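Unit 6: Looking after the two-finger soft gripper

Read this before the Monday lab. Bring the cell log and a 2 mm hex key. Shivam Dhillon has the spare fingers in the Flerngate cabinet and will sign them out to you.

6.1 Before you touch anything

Press the emergency stop and wait for the joints to lock. Tag the pendant with your name. If the last group left a part in the gripper, support it with one hand while you open the fingers - do not pull it out sideways.

6.2 Finger inspection

The fingers are a wear part. In this cell we change them every 400 hours or at the first split, whichever comes first. Bend each finger by hand to its working angle and look along the inside face under a lamp. Small surface scuffs are fine. A crack that opens when the finger bends is not. Always change both fingers as a pair, even if one looks new. 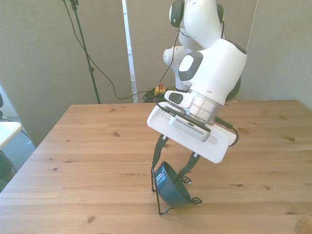

Fingertips need their own check, and students tend to skip it. Ours are black wire, and they take most of the contact on thin edges. With the teal bowl on its side, one curled tip presses against the rim and the loop on the other finger reaches down to the table. A bent tip on a grasp like this will slip or scratch the tabletop. Compare each tip with the paper template in the lab folder and replace any that does not lie flat on it.

6.3 Plate and cables

Check the screws on the mounting plate with the torque driver, then look at the cables. Move the wrist by hand guiding through its full turn and watch for a cable going tight. Leave enough slack for the turn but no more - a long loop will catch on a fixture. Wipe the camera window with a dry lens cloth. No solvent.

6.4 Return to service

Release the stop, home the arm, and run the Abera test program at 25 percent speed. It does a set of picks with the bowl upright and then on its side. Write the hours, the finger batch and any dropped picks in the log. If the bowl drops more than once, stop and call Marites Sebastian before changing any settings.

For next week: read Unit 7, tool center point calibration. Bimla Nishad's group has the first slot.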